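Dicas de oficina: treinar a garra na cozinha simulada

Quem entra no clube de robótica da Escola Leitão começa pela cozinha! É o nosso cenário preferido no simulador Wistano, e desde março já gastamos nele mais tardes do que em qualquer outra pista. Juntamos nesta página os truques que passam de uma turma para a outra, para quem vai preparar a prova Ninen e quer chegar com a garra afinada.

Antes de pegar em qualquer coisa

Comecem sempre com a garra vazia e os dedos abertos. Deem uma volta devagar com o punho, olhem para as paredes, para a janela, e vejam como a imagem da câmara se inclina quando o braço roda. Parece tempo perdido, mas é assim que se aprende a saber para que lado é "cima" (e da primeira vez toda a gente se engana). 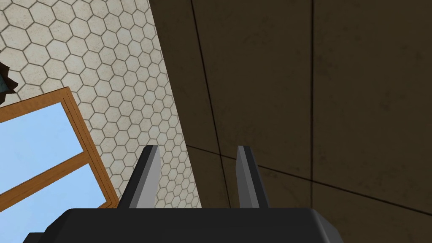 Guardem a posição inicial com um nome que se perceba. "pos_final_nova2" não ajuda ninguém na semana seguinte. Nós usamos o nome do móvel mais próximo e a altura em milímetros: bancada_308, por exemplo, é o nosso ponto de espera por cima da bancada, e dali chega-se bem a quase tudo.

Velocidade: no ficheiro de configuração do Geltik, o nosso controlador, deixem o valor em 161 para as aproximações e subam até 500 só nos percursos livres. Se a garra tremer ao parar, baixem primeiro a aceleração e só depois mexam no resto.

Pegar no pão

O pãozinho é o melhor objeto para treinar, a sério! É comprido, afunila na ponta e obriga a pensar onde se fecham os dedos. Apontem para a parte mais larga, alinhem os dedos com os lados e fechem aos poucos. Quem agarra pela ponta costuma vê-lo rodar e cair. Com o pão preso, levantem na vertical uns 4 centímetros e esperem um segundo antes de avançar para o prato.
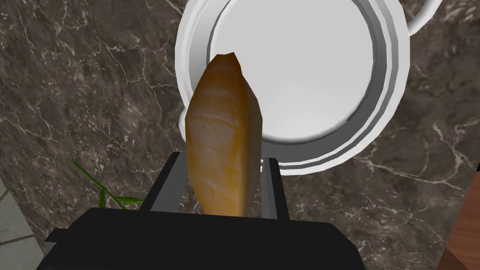
O pão ao alto entre os dedos da garra, com o prato branco por trás.

Cuidado com a louça à volta. Um percurso em linha reta até ao prato é tentador, mas compensa subir, deslocar e descer, em três movimentos separados. Para pousar, abram os dedos devagar e recuem pelo mesmo caminho.

Outras coisinhas que dão jeito:

Gravem todas as tentativas, incluindo as más. Rever uma queda a meia velocidade ensina imenso.

Troquem de piloto a cada quatro tentativas, que os olhos cansam-se.

Se mudarem a posição do prato, escrevam no caderno do clube antes de fechar a sessão.

Na próxima atualização da página entram os truques para as gavetas, que ainda nos andam a dar luta!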